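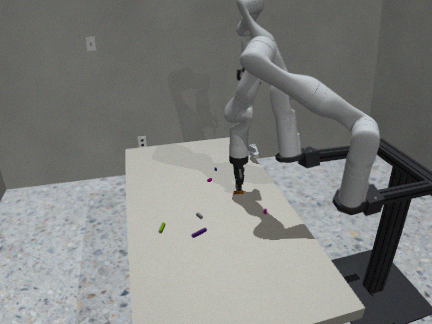 Simulated tabletop helps two-armed robots learn to hand off small parts

October 2, 2025

A research group working under the project name Zeren has reported that a two-armed sorting system trained only in a computer simulation can be moved to real hardware with far less tuning than its developers had planned for. The result was posted this week in a technical report by Dean Pearce, Babita Pant and Eoin Heffernan.

The group trained a control program to pick up small blocks and rods and place them in a set order. Training took place in a simulated workspace with two arms mounted on a shared stand beside a table. The program was then run on a matching pair of arms in the Zeren lab.

According to the report, the program completed 927 of the first 1,000 real picks without a person stepping in. An earlier version, trained with the same number of practice runs but on a plain floor and under even lighting, completed 641.

Pearce, the lead author, said the difference came mostly from the parts of the virtual room that have nothing to do with the task.

"We used to put all our effort into the objects and the grippers," he said. "The table stood on a flat gray floor and the light came from everywhere. The program did well in that room and badly in ours."

The newer version of the workspace has a busy, speckled floor, wall fittings and hard shadows from the arms. The floor matters because the cameras on the wrists often see past the edge of the table. When that happens, a system used to a plain background can take a colored fleck for a part it should pick up.

Pant, who built the rendering side of the project, said this was the most common fault in the early tests. The gripper would swing out over the side of the table, drop toward a bright spot on the floor and stop only when a safety limit was reached.

"It was always the orange ones," she said. "We have some orange chips in our real floor, and one of the practice parts is nearly the same color."

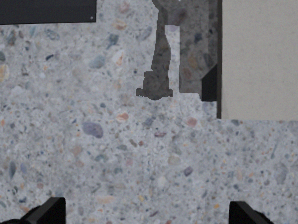 The simulated floor seen from directly above, with the gripper fingers at the bottom and the beige panel at upper right.

The team's method, which it calls Drodik, changes the surroundings between practice runs while leaving the job itself alone. The direction of the light, the pattern of the floor and the color of the walls are all drawn fresh each time. The report lists 4,000 room settings, of which 41 were held back and used only for testing.

Views with nothing to pick up were also added on purpose. In those runs the right answer is for the arm to hold still or return to its resting position. Heffernan said earlier training sets had almost no runs of that kind, so the program had learned that there was always something in reach.

Shadows turned out to be a separate problem. With two arms over one table, each throws a dark shape across the area the other is working in, and the shape changes as the arms move. The older program would sometimes treat the edge of a shadow as the edge of the table and refuse to go past it. In the new training set the shadows are kept sharp, and the second arm is often parked high over the table while the first one works.

The handoff step, in which one arm passes a part to the other, remains the weakest point. The report gives no single success rate for it. It says only that long rods were passed more reliably than short blocks, and that most drops happened in the moment when both grippers were closed on the part. Pearce said the simulation handles the touch of two grippers on one small object poorly and that the group does not yet have a fix.

Nuala Scanlon, who works on warehouse automation at Nullitz and was not part of the study, said the gain was worth noting but that the test was a narrow one.

"It is one table, one pair of arms and a small number of parts," she said. "I would want to see it in a room they didn't build the simulation to look like." She added that the method was cheap to try - the changes are all made in software - and that her own team planned to test something similar on a packing station.

The authors raise the same point in their report. All of the real picks were made in a single lab during August, with the blinds down for most of the sessions. In a short set of trials with the blinds open, the program slowed down and made more repeat attempts, though the report does not give a full count for those.

Practice runs took 4 days on the group's own computers. Engineering firm Altıntaş supplied the stand that holds the real arms and paid for part of the computer time. It had no say in how the tests were run, the report states.

Kieran Tierney, who manages the lab, said a second site is being set up with a different table and a darker floor. The same program will be run there without further training, and the group expects to report those results separately. The room settings and the test list are being released with the report. The control program itself is not, but Tierney said other groups can ask for a copy for research use.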